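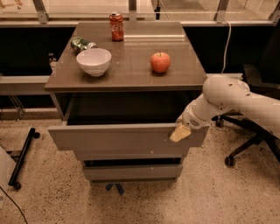
Hetum Allotment Society
Minutes of the meeting held on Mar 23, 2025

Present: Ginette Coste (chair), Trygve Haugen, Lavanya Joseph, Birger Söderlund
Apologies: Rocío Varela

1. Minutes of the last meeting agreed.

2. Water. The bill came to £672. Trygve to read the meter again — the last reading looked high.

3. Plots. Plots 2 and 15 are vacant. Lavanya to write to the next names on the waiting list.

4. Fence. Cleltov quoted £1105 for the lane side. Agreed to get a second quote.

5. Any other business. Birger asked for the gate to be kept locked after dusk. Agreed.

Next meeting in June.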